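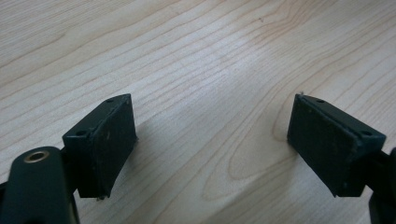
Norik Tabletop Grasping Set: Known Fault Notice and Data Card

Summary
The set contains 1492 episodes recorded with hand-held grippers at the Gronach laboratory. During checks in November, 75 episodes were found to carry wrong jaw width readings. Users should read this notice before training on the width channel.

Description of the fault
The width encoder on gripper unit 4 slipped on its shaft during recording. From that point the logged width was smaller than the true opening, and an open gripper could be logged as nearly closed. Video and pose data were not affected. The fault was first reported by Kurniawati Sinaga, who compared the logged widths with the opening between the fingers in the video.

Safety matter
One policy trained on the faulty episodes was run on the arm at Trarnovitz. The arm closed on a glass jar with full force and the jar broke. No person was injured. Replay on hardware is now permitted only with the force limit enabled and the guard in place.

Status of files
The affected episodes are listed in exclude.txt. Of these, 13 could not be repaired and have been withdrawn. The remainder have new width values estimated from video – these are marked width_source = video and should be treated as less precise.

Before recording
Open the jaws fully over a clear table and compare the reading with a caliper. Repeat after any change of fingers. Units that fail the check must be taken out of use and reported.

Contacts
Data: Ashok Mathur
Hardware and safety: Dalibor Vrabec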